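Folding demos – dark clothes on a patterned sheet?
Forum: Data Collection

ulomier
Doing trouser folds with two hand-held grippers, on the bed. I've got 40 episodes so far and want to know if black on a honeycomb print is worth keeping before I record more.

stivside
I'd bin them. Black cloth hides its own creases and the policy can't find the edge of the leg. Use a plain grey sheet and light colours first.

plotside_2
Disagree. People own black trousers. We trained on light colours only in April and it fell over on the first dark pair. Keep them, but vary the start pose every 5 episodes.

stivside
Vary it, sure, but 12 clean ones beat 40 you can't label.

ospina
Check your finger isn't in view between the jaws. I had to re-record 2 sets for that.

ulomier
Cheers. Keeping the sheet for now – this is the start pose, trousers flat, jaws open.
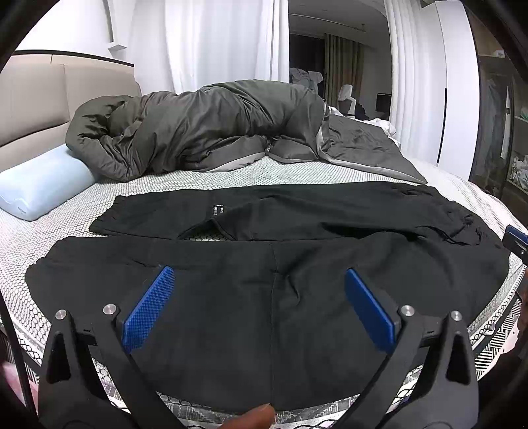
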